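Unit 4: Stability of free-standing products
Module notes, Deepika Hegde

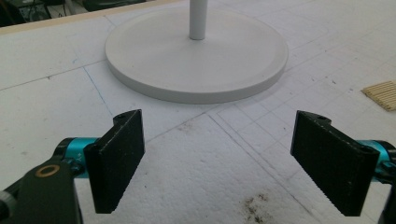 A free-standing body tips when the vertical line through its centre of mass passes outside the support polygon. For a circular base of radius r and a centre of mass at height h, the critical tilt angle is given by

tan θ = r / h

The mass does not appear in the expression. Adding ballast helps only in so far as it lowers h.

Worked case. The Plonder column has a base 384 mm in diameter, so r = 192 mm. With h = 412 mm, tan θ = 0.466 and θ = 25 degrees.

Horizontal push. A force F applied at height y tips the body when Fy > mgr. If friction is low the base slides first; compare F with μmg before assuming tipping.

Feet. Where the base rests on three feet, r must be replaced by the shortest distance from the centre to a line joining two adjacent feet. For feet set on a circle of radius R at equal spacing, this is R/2.

Exercise 2 repeats the calculation for the Bevico column. Hand in to Bernadette Kowalczyk by the end of May.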